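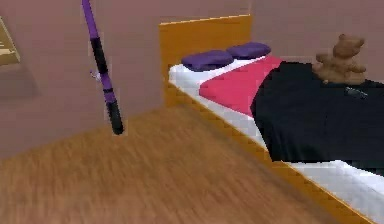 Where can you trade in old fishing gear in Clollard this winter?
At the Birnness shop on the harbor road, any day we're open, through the end of the season.

CLOLLARD, January 16, 2022 – Birnness Tackle is bringing back its winter gear swap, and I'm so happy to be the one writing this! I started the swap in a corner of the shop with two folding tables and a coffee pot, and last season we passed along 2634 pieces of gear (yes, I kept a list, it took up three notebooks).

The way it works hasn't changed. You bring in rods, reels, tackle boxes or waders you've stopped using, we look them over at the counter, and you get store credit or a straight trade. Rods with a cracked tip are fine – we do the repairs in the back room, and I like doing them. Please take the hooks off your lures before you bag them up.

New this year is the Fundeck, our loan shelf for kids. Families can borrow a starter rod and a small box of tackle for 19 days at no charge. We opened it quietly in December and had 188 loans before the holidays were over, so I've been begging my regulars for more short rods ever since. If you have one in the garage, I want it!

Our friends at Ostermann Marine next door are letting us use their heated showroom for the knot-tying evenings, and they've put up shelves for the bigger trades as well. Parking is behind their building, past the boat ramp.

You don't need to sign up for the swap. For the knot evenings, stop by the counter or give us a call and we'll save you a chair. Reporters are welcome too, and the coffee is still free.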